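We use cookies to remember your settings and to count visits. By continuing to read this site you accept our cookie policy. Accept | Manage settings

Flillinwood Defence and Foreign Policy Discussion Group
Minutes of the December meeting

Present: Lieselotte Fröhlich (chair), Kieran Stockdale, Colin Whitlock, Aravind Kurian (minutes), and members as per the sign-in sheet.
Apologies: Wendy Bunting sent her comments by email. They were read under item 4.

The meeting was opened at 7.05 pm.

1. Minutes of the previous meeting

The minutes were accepted with one correction. In item 3 the word "conscription" should be read as "reserve service". Colin asked that the difference be respected in future, as the two were mixed several times in the newsletter also.

2. Matters arising

The letter to our local member concerning the Burnwood training area was sent. An acknowledgement was received but no answer to the questions. Kieran will write again in the new year and ask in particular about the night firing hours.

The lending copy of the group's reader on maritime law is still missing. Whoever has it is kindly asked to return it.

3. Talk: Should a middle-sized country pay for longer reserve service?

Kieran spoke for twenty-five minutes and then took questions. He compared two models. In the first, reservists serve 20 days in a year and are called mostly for floods and bushfires. In the second, they serve 100 days in the first year and after that much less, and they are trained for one defence task only. His opinion is that the first model is popular with the public but gives the army people who can do a little of everything. The second gives fewer people, but they can be placed in a unit without new training.

Colin did not agree. He said that employers in towns of our size cannot release a worker for 100 days, and a law that forces them will be avoided quietly. He knew of small workshops which already do not hire reservists, though they would never say it in writing.

Lieselotte asked who would pay the wage difference. Kieran answered that in his model the government pays it, and that he has not calculated the total cost. It was noted that the group would like to see such a calculation before it supports any model.

A member at the back asked if women and men would have the same terms. Kieran said yes.

4. Draft submission on reserve service

The draft has now 2000 words and must be shortened. Aravind read out the summary of 400 words. The following changes were agreed:

- The paragraph about alliances is moved to the end. It is too general for the opening.
- The sentence "our allies will not wait for us" is deleted.
- The section about employers is to be made longer, with Colin's points included.
- The two tables are joined in one.

There was a long discussion whether the submission should recommend one model or only describe both. Lieselotte was for a recommendation, as a paper without one is easily put aside. Colin was for description only. A vote was not taken, and the matter was held over until Wendy's comments had been heard.
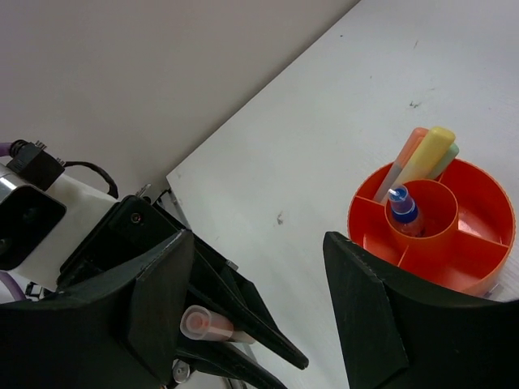

Wendy Bunting wrote that she had read the draft twice and still could not find what a reservist is expected to do on the first day of a real emergency. She would support the longer service if this was explained in plain words, and she would not sign the paper as it stands. She also asked for the word "deterrence" to be used less, or to be explained once at the start.

It was agreed that her first point is a serious one. Kieran will write a new paragraph on it. The decision between one model and both is postponed to the next meeting.

5. Programme for next year

Proposed topics: fuel reserves and shipping routes; how peacekeeping missions are ended; export permits for dual-use goods. Lieselotte offered to prepare the last one. Colin will ask if the room is free at the same hour.

6. Other business

The projector lamp was discussed again. No decision.

The meeting was closed at 8.50 pm.

Minutes taken by Aravind Kurian. Corrections to be sent to him before the next meeting, please.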